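Teaching the lids

03/04/2019

Back from another long day at Soltent, quick notes before I forget everything. We're on the container job now. Bowl, lid, rack. You hold one gripper in each hand and do the task yourself, and the recordings go off to Tonura, the training setup. No joysticks this time, thank god. Still hard on the wrists.

Did 96 takes before lunch and kept 3 fewer than I wanted to. Sleeves pushed the cable around on a couple, my own fault.

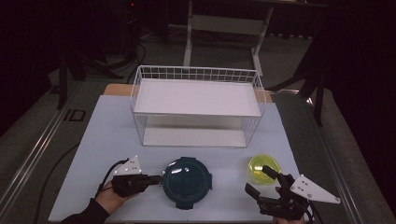 My left hand is the slow one. Always has been. With the remote arms back in December I could hide it, small stick moves, lots of waiting. By hand you can't wait, or you can, but then the robot learns waiting. So I rehearse the reach without recording, then go. Helps a bit.

Lids are the worst. Thick rim, round corners, and two stiff fingers to hold it with – you start pushing where you should be lining up. I come in low and square to the corner now. Slower but fewer do-overs.

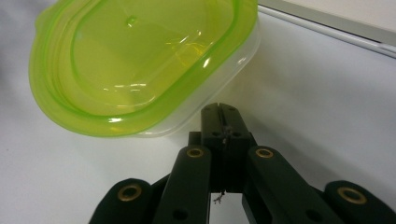

Closing and checking

Press one side, then the other, then let go compleely before moving off. I kept skipping the let go part. Looks fine to a person, but in the data it's mush. Second gripper stays close to the rim in case the thing slides.

Also – lift your eyes before you reach for the rack. I clipped the mesh twice.

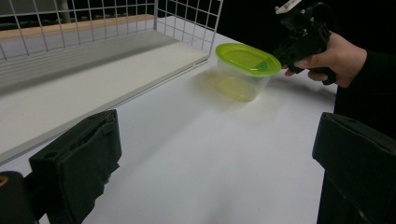
Tomorrow

Total is at 681 now. Want 137 more this week, mostly left hand starts. Need to tape the cables, charge evrything, and find better shoes for standing.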